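Raquel Peixoto keeps her kettle next to her monitor, which tells you something about how she spends her working day. She has traded currencies from the back bedroom of her house in Drurlow for longer than she likes to add up, and these days she also looks after the savings side of Bandine, a small app that lets people put a little of their wages into a digital coin tied to the pound. I had asked for half an hour of her time. She gave me most of the afternoon, and a second helping of cake.

We began with the question she gets asked most, namely why anybody who is paid in pounds would want a coin that is only ever worth a pound.

"Well, if you're paid in pounds and you spend in pounds and your mum lives down the road, you probably don't," she said, laughing. "But an awful lot of our customers have family abroad. They send money home every month, and the fees are dreadful, and they've been putting up with it for years."

One of her early customers was sending 100 pounds at a time and losing a painful slice of it to charges. Bandine now has 892 regular savers, and Raquel still reads their messages herself before breakfast.

Her partner in the venture, Iraklis Tzanetos, joined us by telephone from Goromness, where he looks after the reserves. He is the more careful of the two, and happily admits it.

"After what happened this spring, people want to know where the money is," he told me. "Quite right too! Ours is in cash and very short government bonds. It's dull. I'm paid to keep it dull, all 365 days of the year."

Did the spring crash frighten them? Raquel took her time over that one.

"It did, yes. We had 600 pounds taken out in one go by a lady who had never touched her account before, and I rang her, and we had a lovely chat, and she still took it out. I'd have done the same in her shoes."

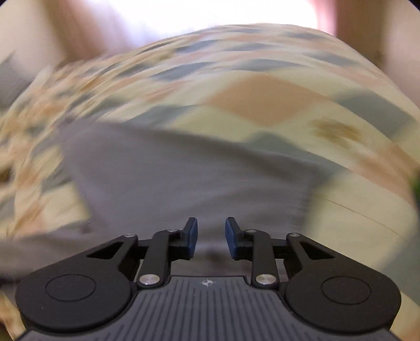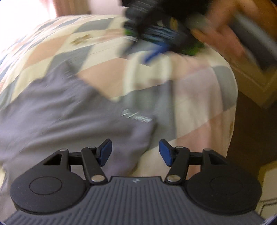 The next job is a tie-up with Amoah, a payments firm that would let savers' relatives collect their money in local notes. Iraklis would like it running by December, while Raquel, who has sat through more launches than he has, would sooner wait until the paperwork is finished and the helpline is properly staffed.

"We have this argument every week," she said, cutting me another slice. "He sends me a spreadsheet and I send him a list of worries, and then we both go off and have our tea."

I asked whether she keeps any of her own savings in the coin. A little, she said, alongside a perfectly ordinary building society account that she opened as a student and has never seen any reason to close.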